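Marzo de 2022

Llevaba meses queriendo escribir sobre las manos Grevo, porque cuando las estábamos mirando apenas encontré opiniones de gente que las hubiera montado en casa o en un taller compartido como el nuestro. Todo eran vídeos de feria con musiquita. Así que ahí va la mía, con lo bueno y con lo que me ha hecho decir palabrotas.

Las compramos a medias Ravindra Pandey y yo, 600 euros la pareja, para el humanoide que estamos armando en el taller de Alville. Venían en kit: dedos, palma, la electrónica y una bolsa de tornillos en la que faltaban siete (me los mandaron, pero tardaron lo suyo). La prueba que más nos gusta es la de la manzana, una roja normalita del súper, encima de la mesa, y a ver si la mano es capaz de rodearla sin hacer puré.

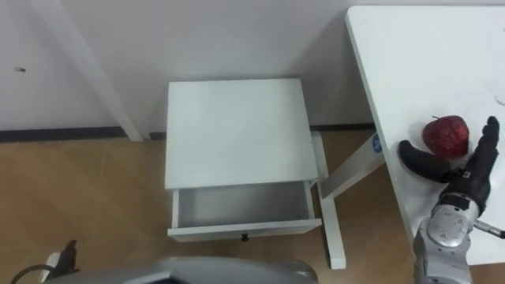 ## El montaje

Entretenido, por decirlo suave. El manual es de esos que te dedican una página entera a abrir la caja y luego resuelven los tendones en un dibujito. La primera mano me costó un fin de semana y la segunda una tarde, que ya te dice dónde está el problema. Lo mejor, la muñeca: encaja a la primera y no tiene holgura, y eso que el adaptador nuestro es de Bhatt y yo iba con miedo.

Los cables son otra historia. La mano pide alimentación y datos por separado, y si ya tenías un robot con el torso lleno de mangueras, pues más mangueras. Yo pondría un solo conector y me quedaría tan ancha. Mirad cómo vamos de cableado, ¡y estoy orgullosa!
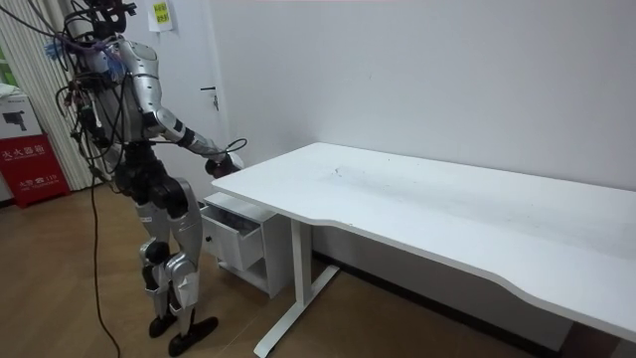
*El brazo derecho junto a la esquina de la mesa, con el cajón abierto.*

## Usarla de verdad

Aquí me ha sorprendido para bien. El pulgar es estupendo, tiene fuerza y llega donde tiene que llegar, y los demás dedos cierran con suavidad si te tomas la molestia de calibrarlos. Ojo con esto último, porque de fábrica aprietan como si quisieran sacar zumo. En agosto dejamos apuntados 3.451 cierres en el cuaderno (sí, llevamos cuaderno) y en todo ese tiempo solo cambié un tendón, el del índice.

Donde más floja la veo es con las cosas pequeñas. El pomo del cajón, por ejemplo, nos trae de cabeza: es redondito, va a poca altura y las yemas resbalan.

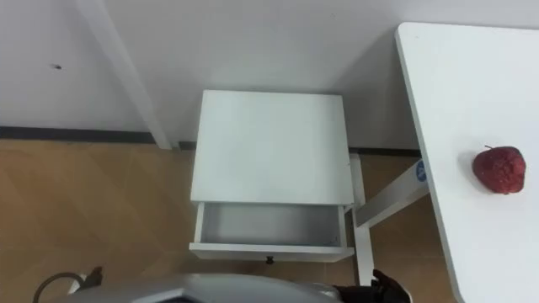 Probé con fundas de silicona y mejora bastante, aunque se ensucian enseguida y hay que lavarlas cada dos por tres. Ravindra prefiere cinta rugosa de la de las raquetas. Discutimos por esto más de lo que me gustaría reconocer.

El programa que trae es correcto y feo. Se cuelga si desconectas la mano sin avisarle, y la versión en español tiene un botón que pone "Cerca" cuando quiere decir "Cerrar". Le he cogido cariño.

## ¿Grevo o Dellmont?
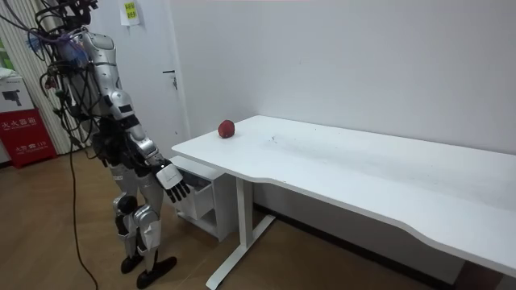
*Lectura: 3 min*

Me lo preguntan mucho en el taller. La Dellmont la tuve prestada unos días y es más fina, más silenciosa y cuesta 2.000 euros, con lo cual se me pasaron las ganas rapidito. Si vas a coger piezas diminutas, ahorra y ve a por ella. Para fruta, botes, herramientas y trastear sin sufrir cada vez que das un golpe contra el canto de la mesa, yo me quedo con la Grevo.

Le pongo un notable. Le quito puntos por el manual y por los tornillos, y se los devuelvo por el pulgar. Si alguien ha conseguido pasar alimentación y datos por un único cable, que me escriba, por favor - lo del torso ya no hay quien lo peine.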